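The one-basket rule and other things I don't believe
Household notes, 22nd June

Another tidy-home plan has landed in the inbox, and three readers have asked whether it is worth the money. It comes from Bokell, costs $200 for the full course, and is built on what the company calls the one-basket rule. You put a basket on the main table. Everything that turns up on the table goes in it. At the end of the day you empty it, and by September, so the sales page says, you will be living in a different home.

I have my doubts. We had a basket on the table for years when I was growing up, and it held rubber bands, a dead watch, keys to a house we had already moved out of and a great many takeout menus. Nothing ever left it. Had you told my family that this was a system, they would have been flattered. 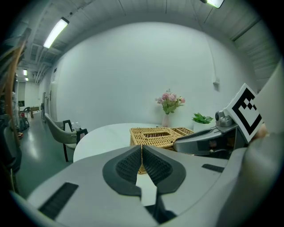 White table, bare wall, woven basket.

What Bokell is selling is the second half of the rule, the part where you empty the thing. The course has a whole section on that. I read it twice. It says to pick a time and stick to it, and that if you miss a day you should forgive yourself and start again. Fine advice, and free in any library. There is also a printable chart with boxes to tick, which in my house would end up in the basket.

The page says 1000 households have finished the course. It doesn't say how many started, or what "finished" means. I wrote to ask both questions and got back a coupon code. I would also like to know what those homes look like a year on. Anyone can have a clear kitchen the week they have paid for one. 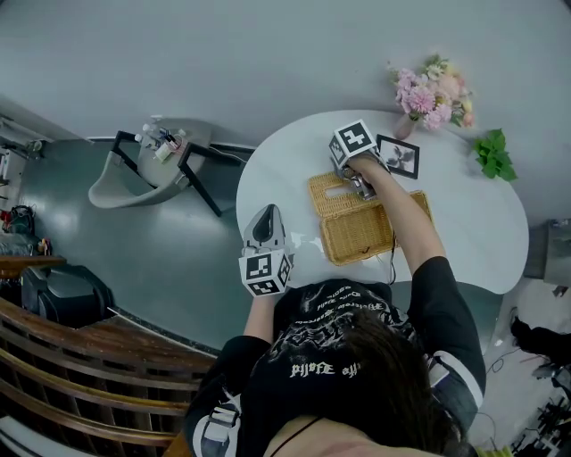

Tidy-home plans also tend to come with a view of how everything else should look, and this one is no different. Tralen, whose cheaper rival course I tried last fall, at least kept its opinions to drawers. Bokell has a chapter on "visual quiet" that moves from shelves to towels to what you wear around the house, all of it plain, most of it the color of oatmeal. I don't see the link. A person can sit at a round white table in a black T-shirt covered in ornate white lettering and swirls, and the mail will pile up at exactly the same speed as it does for somebody in beige linen. If there is a study that says otherwise, the course doesn't name it.

Then there are the extras. The course says that any basket will do, then sends you to a shop page in lesson 2. The Papadopoulos basket is the one they push, and it comes in small, medium and large, which rather gives the game away. A rule with one basket in it shouldn't need a size chart. Stenwood makes a set of liners to go inside. I am still waiting for the liner for the liner.

To be fair, two parts of the course are sound. It tells you to deal with paper standing up, by the trash can, before you put your bag down — I have done that since I read it and the pile by the phone is lower. It also says to leave children's things alone unless the child is in the room, and I wish somebody had told my parents that. 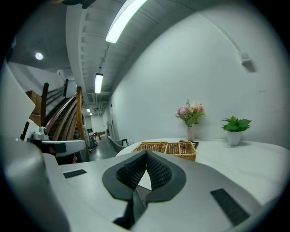
Golden-tan wicker with compartments and a raised handle section.

On dividers, I'll give a little ground. A basket with sections makes it harder to lose the scissors under the bills. It also gives you more places to put things you should have thrown out, so call it even.

My answer to the three readers is to keep the $200. Use any bowl or box you own for a month, empty it when it annoys you, and write in if it changes your life. If you have already paid, the refund form is at the bottom of the account page, under "Other," and it has to be sent before you open lesson 3.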